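Home / News / Community / Filcombe door scheme

Old doors find new homes as Filcombe swap shed passes 481

2018-01-21

What a start to the year for the Filcombe door swap! The shed behind Mikent Yard opened its doors (sorry) for the first time since the December break, and by closing time the running total of doors saved from the skip had reached 481. It stood at 469 when the shutters came down before the holidays, so a dozen went out in a single morning, in the rain, mostly on roof racks.

If you haven't been, the idea is lovely and simple. People who are doing up a house bring in the doors they don't want, and people who need one come and take it home for a small donation. There are front doors, cupboard doors, a stack of glazed ones from the old Urio tea rooms and, this month, a very handsome pair from a chapel vestry that had everyone stroking the hinges.

Erick Lukumay, who set up the swap with his sister Ima, was still grinning when we caught him packing away the trestles. "I thought we'd be quiet after Christmas," he said. "Then I turned up and there was a queue down to the bus stop. One couple had measured every doorway in the house and brought the list on the back of a calendar!"

Panelled interior doors are what everybody is after at the moment. They go well in older terraces and newer flats alike, they take paint beautifully, and a different handle can change the whole look of one in ten minutes.

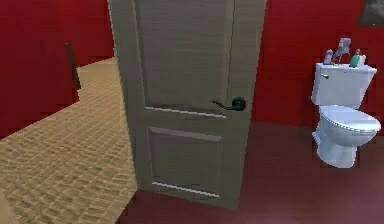

Erick's advice is to measure the opening in three places, top, middle and bottom, and to write down the smallest figure. Old Filcombe houses are rarely square, and a door can always lose a little with a plane. Check which side you want the hinges too, and bring a blanket if it's going on the car.

The shed also has a new shelf of handles, latches and finger plates, 97 pieces at the last count, all cleaned up by Ima over the break. They are priced separately and the brass ones are already going fast.

The swap runs again next month from 10am until 4pm. Doors for donation can be dropped off at the Mikent Yard side gate from 9am, with any loose screws taped to the frame in a bag, please.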